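Tondis pottery open day – quick write-up before I forget it all

Back late last night, feet killing me, so this is going to be in bits. August 19, 2026, gates at ten, free if you booked, small charge on the door if you hadn't. I'd booked in July and then couldn't find the email. They let me in anyway.

Went mostly for the kilns. Stayed for the bowls, as usual.

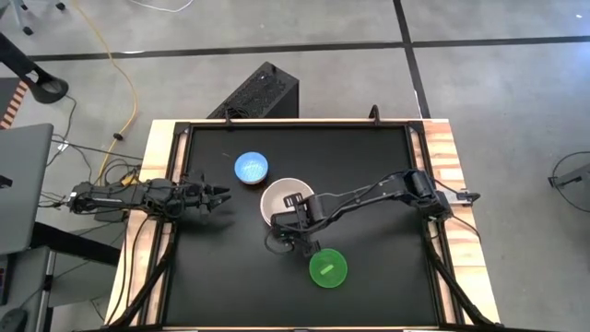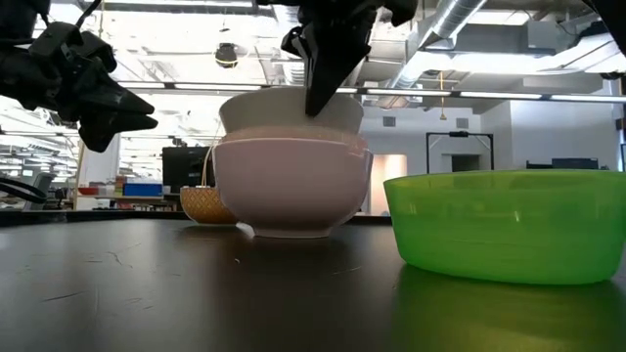
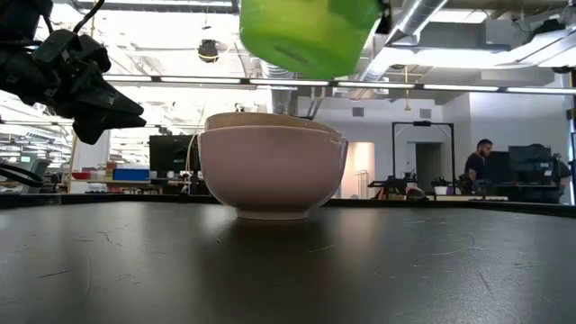 Right, getting there. Train then the Brirnard bus, which goes once an hour and leaves from the far side of the station, not the side with the bus stops. Missed one. Twenty minute walk from the village if you do the same, uphill, no pavement for the last bit. Car park was full by eleven so don't feel smug if you drive.

The works itself is one long brick shed with newer bits stuck on. You start at the clay end. Big mixer, very loud, then the filter presses and the pug mill. Our guide had to shout and I caught perhaps half of it. They buy the clay in now, used to dig it from the field behind, and the pit is a pond with ducks.

Throwing room next. This was the best part for me. Two throwers at work, hardly looking at their hands. One did a set of 20 soup bowls while we stood there and talked to a child the whole time about football. You could have a go after for a fiver. Queue was silly. I had a go. Mine went sideways and I was told it was "a nice ashtray".

Kilns – the old bottle kiln is open again after the roof repairs and you can walk right inside. Cooler than you'd expect and it smells of soot. Last fired before I was born. The electric ones are in the next room and much less fun to look at, but they do all the work. Glaze firing goes up to well over 1,000 degrees and they leave it shut two days after. Somebody asked what happens if you open it early and got a very long answer.

Glazing was a bit rushed, group behind was catching us up. Buckets all the same dull grey-pink, and you only find out the colour when it's fired, so everything is labeled twice. There's a wall of test tiles, 1,066 of them acording to the sign, going back to the first owners. Could have spent an hour there. Got four minutes.

Lunch: the Naltia van was doing flatbreads, good, slow. Tea in the canteen was better value and you got a chair. Cheese scone gone by half twelve.

Seconds shop. Go EARLY. By the time we came out the big serving bowls had gone and it was mainly saucers and odd lids. I got two pasta bowls from the Gunnlaugsson range, both a bit wonky on the foot, and a butter dish with no lid that I will tell myself is a soap dish. Card machine was down for a while so take cash.

Toilets fine, one accessible one by the shop. The bottle kiln has a high step and a low door, no way round that. Dogs in the yard only.

Next one is in the spring, no date up yet. I'd do it again but get the early bus and go round the shop first, then ask them to keep your stuff behind the till. They do that, I saw other people at it.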